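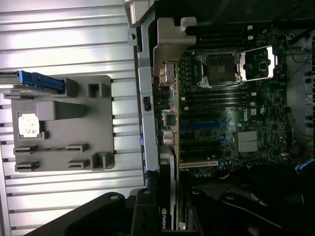 Wrist camera view, open Dell workstation chassis, both fingers at the lower edge.

Gripper comparison: FAQ

Which grippers were compared?
The Comeo parallel gripper and the Lilteo adaptive gripper, on the same arm and controller.

What is the test task?
Release a latch, then unseat an expansion card. Each gripper gets 38 attempts.

What opening width is needed?
115 mm for full card access.

Is the camera recalibrated after a finger change?
Yes. Allow 3 minutes.

Where do I send log files?
To Ottar Wallin. Limit each file to 600 MB.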